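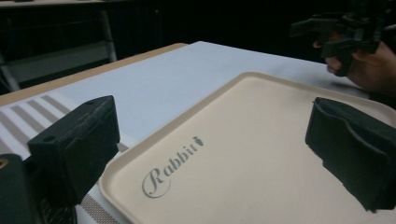

Beige serving tray with the Rabbit logo, on a table with a white cloth, Monday.

Notebook, Monday, September. Started at 9, coffee in hand, windows open because the room still smelled of Friday's glue.

I've been putting off the trays for too long, so this morning I finally gave them a proper go. For anyone reading this who wasn't in the room last week: we are choosing one tray to go with the Miranda breakfast set, and we have been arguing (nicely, mostly) over the rim, the color and whether a logo belongs on the inside surface at all. The cream one with the cursive "Rabbit" and the little carrot after it has been my favorite from the start, and I should admit that up front so you can take the rest of this entry with the right amount of salt.

What I like first is the shape. It's shallow, with rounded corners and a raised rim, and it looks friendly on a table without trying very hard. The big looping R tucks itself under the other letters, and the gray is soft enough against the pale background that it reads more like a note somebody left there than like an advertisement. My mother had a tray with writing on it that was always covered by the teapot, and I kept thinking of that all morning. The Rabbit lettering is over toward one side, so there's a fair chance it stays visible once the cups are down, depending on who sets it and which way around they like things.

Did the cup test next. Two mugs, the small Nalico bowl, a folded napkin and a spoon, carried from the bench to the window and back, 16 trips. Nothing tipped. The spoon slid on most of the turns, and it came to rest against the rim each time, so the rim is doing its job even if the noise is a bit much for early morning. I tried it again with the napkin under the spoon and that was quieter. I would like to try one of those thin cloth liners too, but I couldn't find them in the drawer where they used to live. If you moved them, please write it on the drawer!

Then weight. With everything on it the tray came to 1562 grams on the kitchen scale (the good scale, the one by the sink, zeroed before and after). That's comfortable for me with both hands. One-handed I managed it but wouldn't want to open a door. The Trulley tray, which is the deeper one we had in for comparison, felt steadier one-handed but I really don't enjoy its handles, they catch my knuckles, and it takes up far more of the shelf.

Washing: by hand in warm water with the ordinary soap. I left a splash of tea on it over lunch on purpose, and another of beet juice, which I was nervous about on such a pale color. The tea wiped off with a damp cloth. The beet needed a second go with soap and left the very faintest pink, which I can find only if I tilt the tray to the light. I'll check it again tomorrow and see if it has faded. I kept both splashes well away from the printing this time, so somebody should do the same over the lettering before we say anything to Kodus about how it wears.

Drying on the rack was fine. It does hold a line of water along the inside of the rim if you stand it up on its long side, and less if you stand it on the short one. Small thing, but I got a wet sleeve out of it, so I'm writing it down.

Still to do:
- beet and tea over the lettering, leave through lunch
- find the cloth liners, repeat the spoon trips
- ask Kodus whether the same tray comes in a second size
- photograph it next to the Miranda cups in afternoon light, before 2 if possible, after that the sun is on the wall and everything looks yellow

The tray is on the middle shelf with a sticky note on it. Please don't use it for screws. I know it's the perfect size for screws.

Workshop notebook | Questions or corrections: leave a note at the front bench | © The workshop | Back to top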